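Notebook, subtitles and grade, Gonach
April 3, 2020

Picking up where I stopped on the last page, which was reel two and me complaining about the wedding. I've watched it again and I still think the wedding runs long, but it isn't my film, it's Radoslava's, and she wants every aunt left in. Fine! The aunts stay. The subtitles are going to have to work around them.

Main job today was the spotting list for the kitchen argument. Three people talk over each other, and Ollitz (still the old version, I haven't dared update in the middle of a job) wants to give each of them a separate line, so you get a tower of text sitting on the actors' chins. I merged the brother and the mother into one title with dashes and dropped the father's muttering completely. He says the same thing louder ten seconds later anyway. Meinir read it through cold and followed it, except she thought the brother was the husband. That's a casting problem and I'm leaving it alone.

Count for the whole film is now around 200 titles in the first half alone, and I'd like that lower. People don't come to a family drama to read.

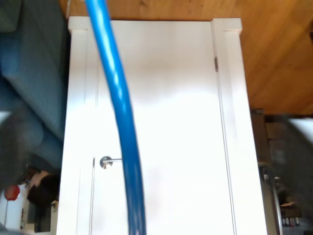 The grade on the hospital corridor is too hot and I've been putting off saying so. When Siwan did her first pass she pushed everything up so the place would feel clean and frightening, and it does, but the walls are gone and the nurse's uniform is going with them. What I want is bright with something left to hold on to. A glossy white door with strong light across it can lose nearly all its middle and still be a door, as long as you keep the lever handle and the raised trim down the sides. So: bring the corridor highlights down a touch, keep an edge on the uniform collar, leave the blue of the signs alone. One strong blue line against all that white does you a lot of good. Siwan, if you're reading this, I like the rest of it, please don't redo the whole reel.

White subtitles over a white corridor, same trouble. I tried a thin black outline and it looked like a bus timetable. A soft shadow is better. Pale yellow is better still, but Radoslava hates yellow with a passion and I'm not having that conversation twice.

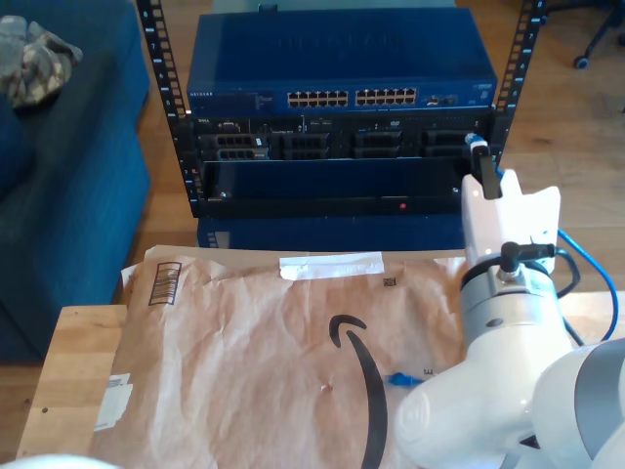 Do we need to re-time all the subtitles if the cut changes again? Only from the changed shot onward, as long as the frame rate stays put. Shift the block after the cut by the difference, then check the first and last title in each reel by eye.

I did exactly that for reel four after Llinos trimmed the railroad platform (two shots gone, and I miss one of them). The shift went in clean. One title now hangs over the cut by 5 frames, which I've marked in pencil and will fix when I'm less tired.

Songs. The lullaby in reel three has a verse I can't make rhyme in English and I've stopped trying. Went with plain meaning, italics, shorter lines. Myfanwy sang my version to the tune to prove it doesn't fit, and she's right, but nobody in the audience will be singing along. The Gwilliam print from January left the song with no titles at all, and a good number of people asked afterward what the grandmother was singing about, so plain meaning it is.

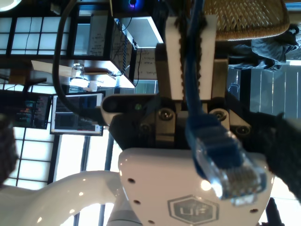

Night scenes next, and mostly the drive out to Butano. The car is pale and has curved fenders, and every streetlamp lands on it as a hard white spot. My first thought was to knock them all back. Then I looked at how the light glints off the rounded shoulders of that white housing, and the spots are most of what tells you the surface curves, so now I'm leaving the ones on the fenders and only taming the one on the windshield, which sits right over her face. The dashboard lamp I'd keep small and faint, about like the little green light on the black part. Siwan had it glowing like a pharmacy.

Still open:
Title card spelling, Gonach with or without the accent. Ask Radoslava again.
Father's voicemail, italics or not?
Reel five, the dog's name is spelled 2 different ways. Pick one.
Credits crawl is too fast for Meinir and too slow for me.

Export of reels one to three started before supper, burned-in titles, low quality, for reading only. Please don't send these to anybody.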